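Ticket 302: Disagreement between repeated runs of the brick-to-tray placement protocol
Queue: Methods Support, Niltham Manipulation Laboratory
Opened by: Firouzeh Arabzadeh
Assigned to: Ionuț Dobre
Status: Closed, with one follow-up item

Summary of the report

The reporter states that the placement protocol, when repeated under the same settings, gave success rates that differed by more than the stated tolerance of the method. The protocol assigns a start cell on the taped grid to each white brick and requires the arm to release it in the blue tray. Of 221 trials submitted in September, the reporter found that failures were grouped in a few cells and did not follow the arm or the operator. The request was for a ruling on whether the results could be included in the Grirnau comparison.

Initial response

The laboratory confirmed receipt and asked that no tape be replaced until the cell positions had been measured. Both arms were to be kept on their current calibration.

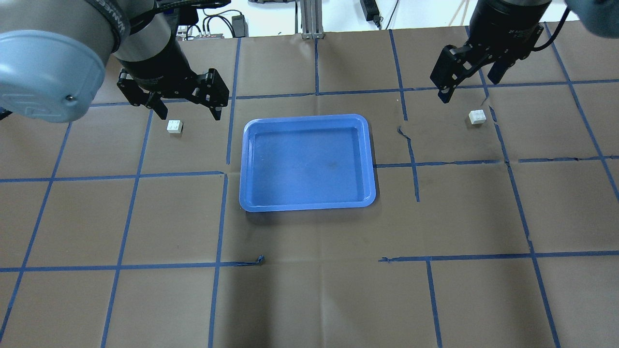

Does the scoring method assume that all cells are the same size?
The scoring script treats every cell as a square of equal size and takes its center as the start position. Any difference between the script's grid and the taped grid is therefore recorded as arm error.

Investigation

The trial logs were sorted by start cell and not by session. Failures were concentrated in 9 cells, all of them next to a place where the tape bends or where two strips do not meet in line. The measured centers of these cells were compared with the values held in the script. The largest difference was greater than the grasp margin allowed for the smaller bricks.

A second possible cause was considered. The Lukoševičius variant of the protocol lets the operator place the brick at any angle within the cell, and the logs do not store that angle. The wrist camera recordings were reviewed to recover it — a slow process, but the only one available for trials already completed.
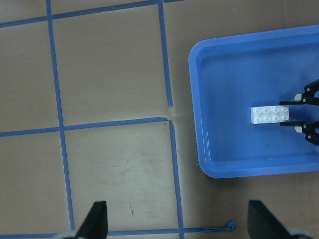

The recovered angles showed no clear link to failure once the cell was taken into account. The variant was therefore ruled out as the main cause, although the missing field in the log remains a weakness of the method and has been noted as such.

Corrective action

The fixed grid in the script was replaced with a table of measured cell centers. The table is to be measured again whenever tape is changed or the paper is moved. Start positions are now read from the table at the beginning of each session, and the session will not start if the table is missing. The Muletti planner settings were left unchanged so that earlier and later results could be compared.

A set of repeat trials was run with the new table. The difference between the two repeated runs fell to around 2 percentage points, within the stated tolerance.
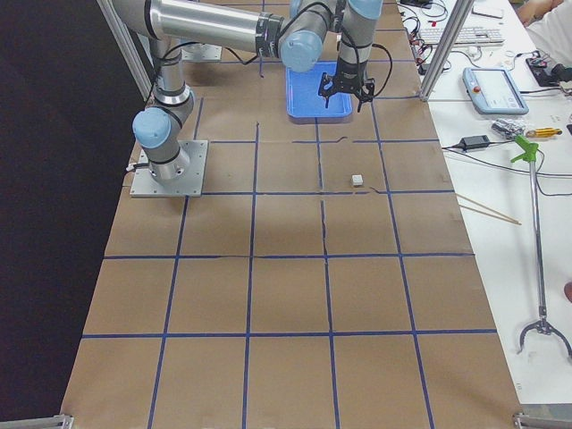
Nazanin Ebrahimi objected that the earlier trials should not be rescored with the new table, as the paper may have shifted between sessions and the measured centers would then describe a different grid. She asked that they be reported separately and marked as uncorrected.

The objection was accepted. The September trials will appear in the comparison in a separate column, without rescoring.

Follow-up

Add a brick angle field to the trial log. Assigned to Irén Pálfi. Open.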